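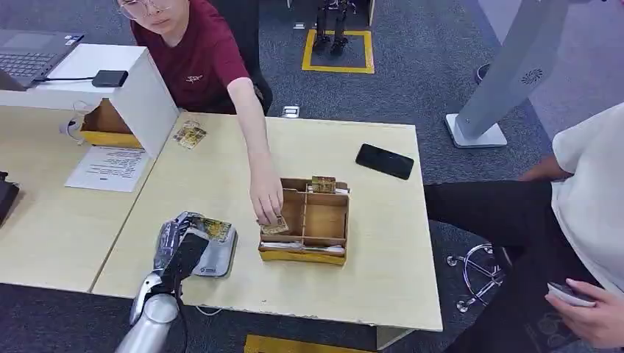 March 4, 2021

I spent most of the past fortnight on the card sorting task, and nearly all of that went on one number in a config file and the code that should have made the number unnecessary.

The task is simple to state. The hand holds a card, the arm carries it over to the wooden box, and the card goes into the right compartment. Cards are awkward for us. They are thin, they bend a little, and the gold pattern on the backs plays havoc with the depth camera. On a plain sheet of paper we get a fairly clean surface. On a gold card we get a patch of holes and a few points floating well above the table.

My first attempt was to filter the depth more heavily. It made the table look lovely and it removed the cards. I then went back to finding the card outline in the colour picture and working out its pose from the four corners, given that we know the size of the card. That part of the code is called Bloxham, for no reason I can remember, and it had been sitting in a branch since September.

Bloxham does well when the card is lying on the table. Once the card is in the hand, the fingers cover part of it and one or two corners go missing. Yvonne Cropper suggested fitting the long edges first and only using corners we are sure of. I rewrote it that way and ran it over our recorded set of 1053 views. The old version gave no usable pose on 397 of them. The new one fails on 61, and most of those are cards held nearly edge-on to the camera, where I don't think there is much to be done except turn the wrist and look again.

The second problem was timing. The planner (Tolline) asks for the card pose, plans a path to the box and sets off. Perception carries on in the background, but Tolline was only reading the pose once, at the start. If the card slipped in the fingers during the lift, the arm went on to the place where the card would have been. I had blamed the hand controller for this and owe it an apology.

Tolline now checks the pose again above the box, before the final move down. If the pose is older than 300 milliseconds it waits for a fresh one. It adds a small pause that you can see if you are looking for it. I tried hiding the pause by starting the check earlier on the path, but the arm's own movement blurs the edges of the card, so I put it back.

The compartments themselves are still entered by hand. I measure the box, type the dividers into a file, and anyone who nudges the box has to run the alignment script again. The yellow band along the lower edge is easy to pick out in colour, so I would like to use it to find the box automatically. There is a start on this in the Nunwood repository, under tools, but it gets confused by other yellow things nearby and I wouldn't use it yet.

Also fixed: the log viewer no longer crashes when a recording has no force data in it. Replaying at half speed works again too. The next thing on my list is the edge-on case, starting with a wrist turn of a fixed angle and seeing how far that gets us.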